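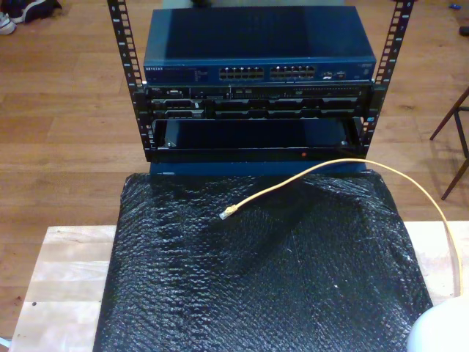
Figure 1. Netgear switch in the open-frame rack.

Cristian Mamani, 2/11/24

2. Method

The project compared two ways of dividing a school network: one flat subnet and four VLANs. Broadcast traffic was logged for 50 minutes under each layout, with 97 clients active.

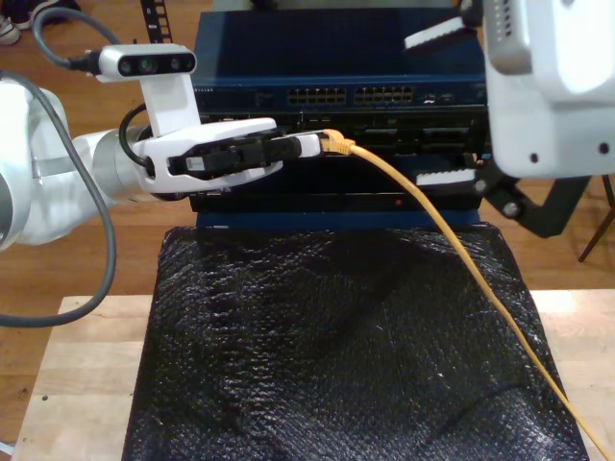
Figure 2. Black cable connector at the front of the network device.

3. Results

The flat layout peaked at 129 broadcast frames per second. The VLAN layout stayed lower in every interval except the first 2, when clients were renewing their addresses.

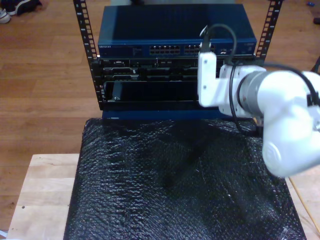 Routing between VLANs added a small delay to file transfers. Printer discovery failed across subnets until a relay was configured.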